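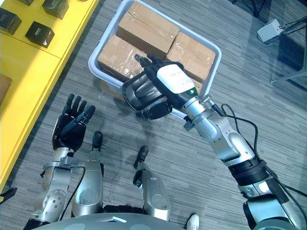

Small taped cartons in shallow trays – tape glare, gaps, stacking

Forum: Packing and Small Stockrooms
Started by dotwood_nurhan

dotwood_nurhan
We ship spare hinges and drawer hardware. Finished cartons sit in white plastic trays, shallow, rectangular, rounded corners, four cartons to a tray. The trays wait on the floor until the 4:00 pm pickup. The floor is gray striped carpet, left over from when the unit was an office.

Two problems.

1. The cartons are sealed with clear tape across the top face. Under the ceiling lights the tape throws enough glare that the handheld scanner misses labels placed under it. Creased tape is worse than flat tape.
2. The rounded corners of the tray waste space. Square cartons don't seat into them, so the set drifts when the tray is carried.

Carton is 410 g packed. Has anyone solved either without changing the carton size?
Nurhan Oral, Dotwood

bayleaf12
Put the label on top of the tape. That fixes number one.

dotwood_nurhan
Tried it. Labels are paper and they come off the tape in transit. Lost 6 in November, all from the same roll.

Kettering_R
Then it is the adhesive. Paper labels with a general-purpose adhesive hold poorly on the slick back of packing tape, especially if the tape was handled first. Ask for a permanent acrylic grade. Or run one strip down the center seam and keep the label clear of it. Most people with small cartons use two or three times the tape they need.

bayleaf12
One strip is fine until the carton is dropped on a corner. I wouldn't go below one strip plus 2 inches of overhang down each end.

Kettering_R
Overhang was assumed.

esarac
On the glare: tilt the scanner. At 90 degrees to the face you get the reflection straight back into the window. At 15 or 20 degrees off, most of it goes elsewhere. We wrote this into the bench sheet at Willems and the rescan rate dropped enough that I stopped logging it.

Creases are a separate matter. They come from laying the tape by hand with slack in it. A dispenser with a brake and a roller will take most of them out. Set the brake so the roll stops when you stop.
– Erhan Saraç

dotwood_nurhan
The dispenser is a Taron, no brake that I can find.

esarac
Look under the hub cap. Ours has a knurled nut. Quarter turn at a time.

mill_lane
Regarding the trays. A narrow gap between cartons is useful, you need room for fingers. If you pack them dead tight you end up tipping the tray or digging at the flaps to get the first one out. I would leave the gaps and stop the drift with a liner. Ribbed rubber drawer mat, cut to the flat part of the base and kept out of the corner radius.

Kettering_R
Disagree on the liner. It collects cardboard dust and has to be lifted out to clean. Straight-sided trays solve both. Lundinard makes one with nearly square corners and the same footprint as the usual bins.

mill_lane
They also crack at those corners. The radius is there so the load spreads when somebody sets the tray down hard. I replaced 12 of the square ones in a year and went back.

Kettering_R
Set down on what?

mill_lane
Concrete.

Kettering_R
The OP has carpet.

mill_lane
The OP has carpet in one room. They go on a truck after that.

bayleaf12
Has anyone asked why the trays are on the floor at all? Carpet sheds fiber, and the fiber ends up on any exposed tape edge. A low shelf or a dolly costs very little.

dotwood_nurhan
Replies in order.

Dolly: possible. The doorway is 616 mm clear, so it would have to be a narrow one. Casters on that carpet are a question too.

Fiber: confirmed. I checked a carton this morning and there was gray fluff along the lower tape edge.

Brake: found the nut. It was backed off completely. After half a turn the tape lays much flatter, though there is still a crease where it goes over the end.

Liner: have some mat in a drawer and will cut one tray's worth before I buy anything.

esarac
The crease at the end is from folding before the top is pressed down. Press the full length first, then turn the end over and press again.

Kettering_R
If you go with the mat, weigh the tray before and after. Ribbed rubber is heavier than people expect, and somebody is lifting those from floor level.

mill_lane
For one tray of four cartons at 410 g it won't matter.

Kettering_R
It matters over a day's worth of trays.

dotwood_nurhan
I'll weigh it. First lined tray goes out with tomorrow's pickup – the driver has been asked to leave it flat. For the dolly I am looking at 4 inch wheels. If anyone has run those over low-pile carpet with a load, I would like the model.

bayleaf12
Hard wheels, not the soft gray ones. The soft ones flat-spot if the dolly stands loaded overnight. I'll check the part number when I'm back at the shop.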